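Schlafen wie früher bei Oma

Im Juni sind wir nun endlich fertig geworden mit dem Gästezimmer, und ich muss sagen, ich gehe abends manchmal einfach so hinein und setze mich fünf Minuten hin. Dabei wollte ich eigentlich nur die Tapete loswerden! Daraus wurden dann 3 Monate, viel Staub und am Ende 700 Euro, die so nicht geplant waren (die Dielen, natürlich, es sind ja immer die Dielen).

Wer in Flerkau schon einmal bei uns übernachtet hat, kennt das Zimmer noch als Abstellkammer mit Klappsofa. Heute kommt morgens die Sonne bis ans Kopfende, und man hört die Tauben vom Nachbardach. Ich habe lange überlegt, was ein Gast wirklich braucht – ein Glas Wasser, eine Leselampe, einen Haken für den Mantel – und bin immer wieder bei meiner Großmutter in Sadow gelandet. Bei ihr gab es kein Radio am Bett und keinen Spiegel, aber eine Tagesdecke, die man abends feierlich zurückschlug.

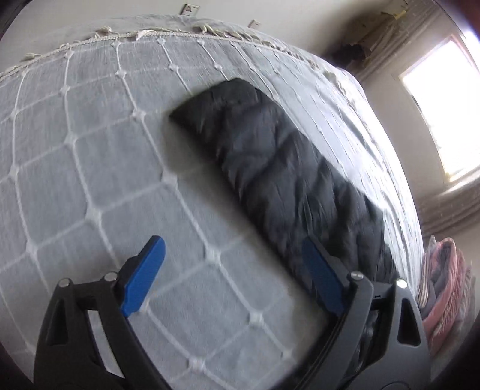 Ob so eine Decke nicht bloß Arbeit mache, wollte eine Leserin gleich wissen, sie habe ihre nach 30 Jahren weggegeben und vermisse sie kein bisschen. Das kann ich sogar verstehen. Man muss sie jeden Morgen glattziehen, und in die Maschine passt so etwas Großes auch nur mit gutem Zureden. Aber ich mag diesen kleinen Handgriff nach dem Lüften, er gehört für mich zum Tag wie der erste Kaffee.

Am Mittwoch kommt nun der erste Besuch, und bis dahin fehlt noch der Haken für den Mantel. Die Schrauben habe ich schon gekauft, nur die Dübel liegen noch im Laden.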